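Gimdale Newsletter: From the Picking Group
New release of the grasp planner, and what changes for the people who use it
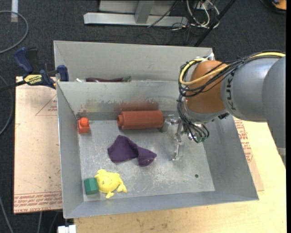 Why we rewrote the planner

Many of you have asked when the new version of Tagle will be ready. It was merged to the main branch on March 30, 2025, and it is now the default on the bin cell. I want to explain what is different, because some of the changes will be visible in your logs and a few of them will break old scripts.

Tagle is our planning layer. It takes the grasp candidates from Wondico (the perception package) and decides which one the arm should try, by which path, and with which fingers open how wide. The old version did these steps one after another. First it sorted all candidates by score, then it took the best one, then it asked the motion planner for a path. If there was no path, it took the second one, and so on. This is easy to understand and easy to debug, and for objects in the middle of the bin it worked well for a long time.

The difficulty is the walls. The large compartment of our bin has sloping walls, and objects like to stay close to them. The red cylinder lying along the rear wall is a typical case. From the point of view of perception it is an excellent object: simple shape, strong color, long axis easy to estimate. The old planner gave it a high score every time. But one finger must come down between the cylinder and the metal, or the gripper must take it from the end, and the score knew nothing about this. So the planner asked for paths again and again, and the arm was waiting.

Leandro Maldonado went through the logs of the old version and collected 2877 grasp attempts. In 162 of them the planner used up its full time limit without sending any motion. When he looked at which object was selected at that moment, it was nearly always one that was near a wall or in a corner.

What the new version does

The new Tagle checks the fingers against the bin before it sorts. For each candidate it places a simple model of the gripper at the grasp pose and also at a point above it, and measures the smallest distance to the walls, the divider and the floor. Candidates with a collision are removed. Candidates with little clearance stay in the list but their score is reduced. Only after this step does the motion planner receive anything, and it receives a small group at once, so that it can choose the cheapest path among them.

The second change is the approach direction. Before, every approach was vertical. Now the planner may tilt the hand up to 30 degrees away from the nearest wall. Shiela Galang wrote this part, and she also wrote the test for the corner case, where two walls are near and "away from the wall" is not one clear direction. In that situation the code uses the sum of the two directions, weighted by distance. If you see the arm come in at a strange diagonal, please do not report it as a bug before you have looked at the clearance values in the log.

The third change concerns soft objects. A cloth has no stable pose, so Wondico does not try to estimate one. It gives a height map and a list of peaks, and Tagle now accepts peaks as a separate type of candidate. The fingers close from two sides of the highest fold. We still have disagreement in the group about how to compare a peak score with a normal grasp score. For now there is one weight in the configuration file, called peak_weight, and the default value is low. With a low value the cloth is usually left until the rigid objects have been tried. Kobe Dierckx would like this to be learned from data. I would like it to be simple until May, and then we can discuss again.

Reflections in the bin floor

The metal floor is shiny and has many scratches, and the depth data over it is noisy. Some of you have seen "ghost" candidates on the empty part of the floor. This is a perception problem, but we have put a filter in Tagle as well. A candidate must now be supported by points which stand above the fitted floor plane in 2 consecutive depth images. Flat reflections usually move or disappear between the images, so most of them are removed by this rule.

The filter has a cost. A very thin object lying flat will also be removed. If your experiment uses cards, sheets or similar things, set floor_filter to false and accept the ghosts. Bienvenido Villanueva is testing a version that uses the color image too, but it is not ready to share.

The cable model

Please also update your robot description file. The cables on the outside of the arm were not part of the old collision model, and the old planner could accept wrist rotations that pull on the loop near the orange joint. The new file has a soft limit for the wrist rotation and a larger collision volume at that joint. The planner will sometimes choose a longer path for this reason. We prefer the longer path.

If you have your own copy of the description file in your project folder, it will not be updated automatically. Compare it with the one in the shared folder before you run.

What you need to change in your scripts

The function plan_best is gone. Use plan_group, which returns a list, also when there is only one result. The list can be empty, and your script must handle this. In the old version an empty result raised an error, and several scripts depended on that error to stop the run.

The log format has two new columns, clearance and approach_tilt. They are placed at the end of each line, so most reading scripts should continue to work. The Flullia viewer already shows both of them, and it can color the candidates by clearance if you select this in the side menu.

The old planner is kept on a branch named tagle-vertical. We will fix serious errors there until the end of May, but we will not add new features.

Questions and reports

Tahmineh Sharifi is collecting the reports for this release. Please send her the log file together with the configuration file, and write which objects were in the bin. A log without the configuration is very hard to read now that there are more weights to set. The planning notes in the shared folder have a list of all parameters with their default values, and corrections to the notes are also welcome.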